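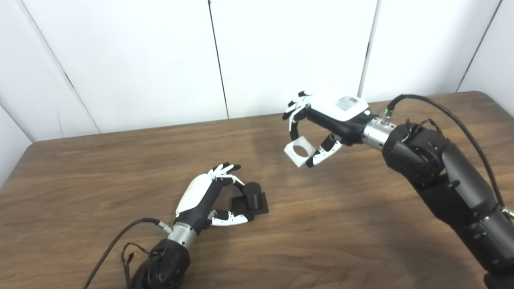
How long does it take to make a decent loaf of rye? Two days if you're in a hurry, and most of the first one is spent leaving it alone.

I got that answer before I'd even taken my coat off, which tells you something about the couple who run Ornum. It's a tiny bakery (two ovens, one sink, a counter I could barely squeeze past) and they've been at it for long enough that they finish each other's sentences. They asked me not to use their names, as they get enough phone calls already, so I'll just say "he" and "she" and you'll have to keep up!

I started with the starter, obviously. She keeps it in a lidded tub at the back of the fridge and feeds it every evening with dark flour from Hoekstra, the mill they've bought from since they opened. "I tried a cheaper flour one winter," she told me. "It rose fine, it looked lovely, and it tasted of absolutely nothing." They went back to the old stuff within the week and he still brings it up.

What about people at home, though? I've killed three starters and I wanted some sympathy. I didn't get much. "You fuss," he said. "Everybody fusses. You see it's gone flat and you pour in more flour, and then more water, and now you've got a bucket of paste." His advice was to give it one feed, put it somewhere a bit warmer and go to bed.
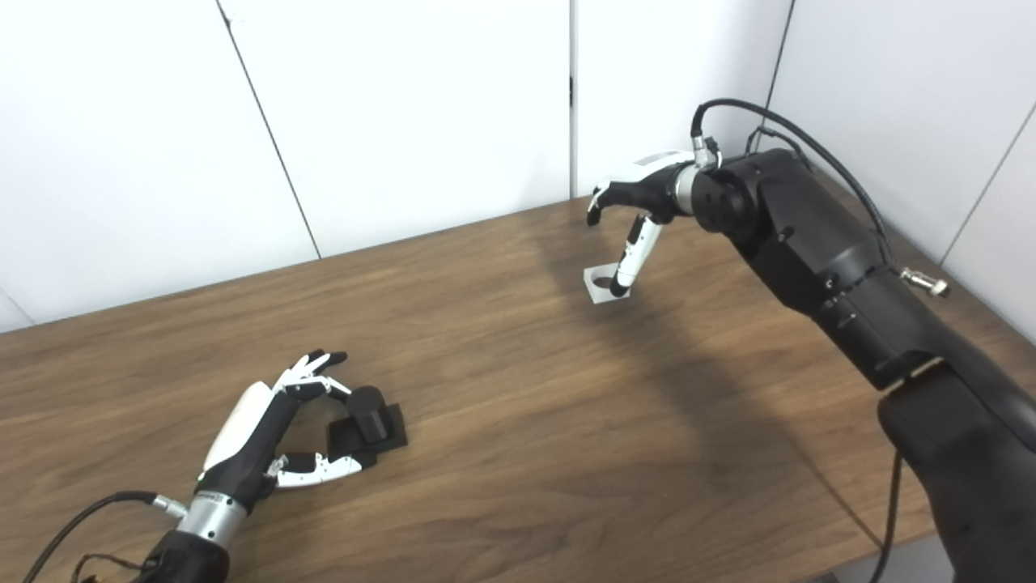

She didn't agree with him on that, and said a flat starter in a cold kitchen can want a couple of days of small feeds before it perks up. They went back and forth on this for a good ten minutes while I ate a slice of the caraway – still the best thing they make, by the way.

Last December was their busiest month yet, with 1,105 loaves sold, and they did it all between them. I asked if they'd thought about taking someone on. "We think about it every day at four in the morning," he said, "and by nine we've forgotten." She'd quite like a second shop. He'd quite like a lie-in.

We got on to prices, and neither of them enjoyed it. Flour has gone up, and so has the electric. They held the plain rye where it was and put a bit on the seeded one, which she felt bad about for weeks. "Then a woman came in and said she'd have paid double," she said, "and I thought, well, don't tell him that."

Before I left I was handed a jam jar of starter with a strip of tape on the lid saying FEED ME TONIGHT. I fed it on the train platform with a spoon from the café, got flour all down my scarf, and it's now on top of my boiler, bubbling away nicely. I'm baking on Sunday.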